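Gremik-Greifer, Update aus der Werkstatt. Seit September baue ich mit Lovisa Blomqvist an diesem Arm, und heute habe ich endlich wieder einen freien Abend dafür.

Im Simulator stehen die zwei Finger jetzt offen und der Greifer ist leer. So will ich starten - zuerst nur öffnen und schließen, noch kein Teil greifen. 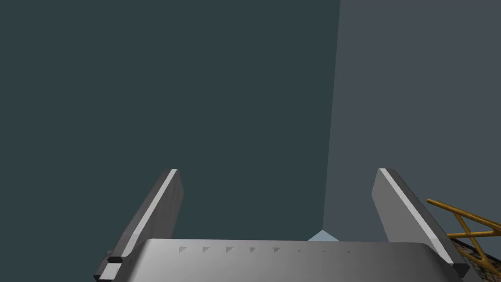

Warum zuerst simulieren und nicht gleich den Motor anschließen? Ein falscher Grenzwert kostet im Simulator nur einen Neustart, an der Werkbank kostet er ein Getriebe.

Drei Getriebe habe ich schon bezahlt, das reicht mir. Morgen lasse ich 1000 Zyklen laufen, das dauert ungefähr 47 Minuten.

Neueste Beiträge
Brekke-Netzteil brummt
Kabel am Handgelenk, Teil 7
Werkstattabend bei Jadbridge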